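Geofence warning near small airfield, but the app says I'm clear?

Posted by prop_wash_pete

I fly a little Altton quad for fun, mostly early, before the wind gets going. My usual field is by the old grain elevator outside Trindlow, and the grass strip is a couple of miles east. For the past month the controller has beeped at me when I climb past 100 feet, then it shows a yellow banner that says "check local airspace." The planning app on my phone (Clustonum, the free one) shows the whole field as green. Same spot, same morning, two different answers! I updated the app and restarted everything. Which one do I believe? I'd hate to find out the hard way with a crop duster coming over the trees.

Grażyna Makowska

Believe neither until you've looked at the official chart for your area. Your controller keeps its own copy of the zone map, and updating the phone app doesn't touch it. Go into the aircraft settings, find the map database and look at the date. Mine was stuck on December for ages and I had no idea. You'll want a good connection and at least 70 percent battery or it refuses to start, and on my Altton it hung at the very end until I pulled the card and tried again.

It took a good while, so be patient with it.

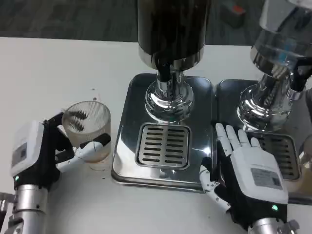
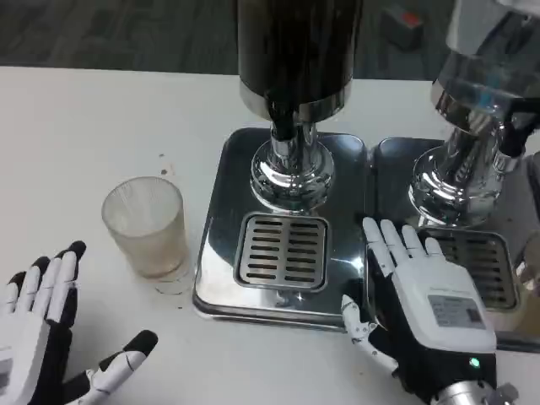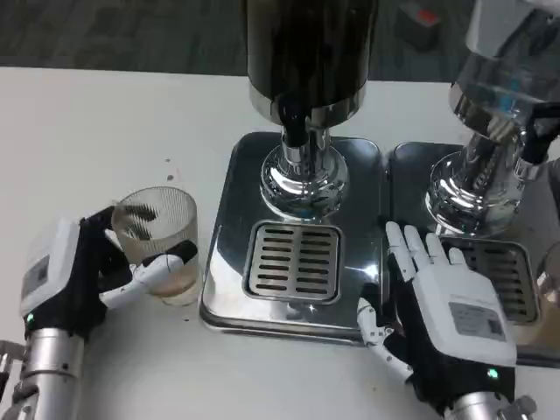
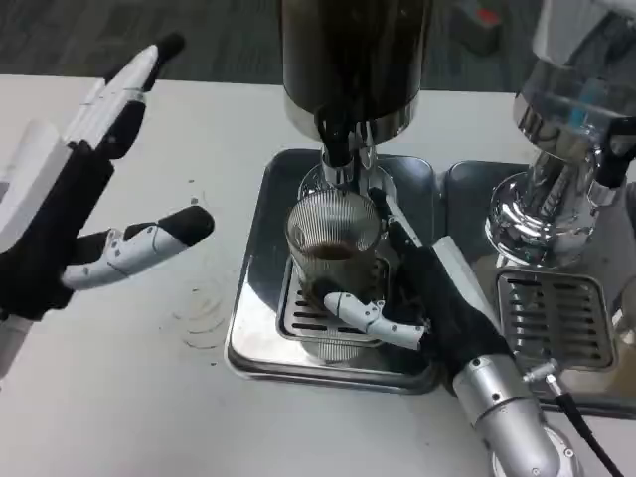

After the update, power the drone off completely and back on before you check the banner again. If it's still yellow, call the strip. Ours has a number painted on the hangar door and the guy who answers is happy to say when the spray planes are going up. And a green map doesn't get you out of giving way to them, so keep an ear open and come down early.

dale358

same thing happened to me, turned out my home point was wrong. reset it and the beeping quit. could also be the altitude alert, I had mine set low and forgot

Akyol_flyer

What Grażyna said. Mine needed the restart twice. Also the yellow banner is only advice on my model, red is the one that won't let you take off.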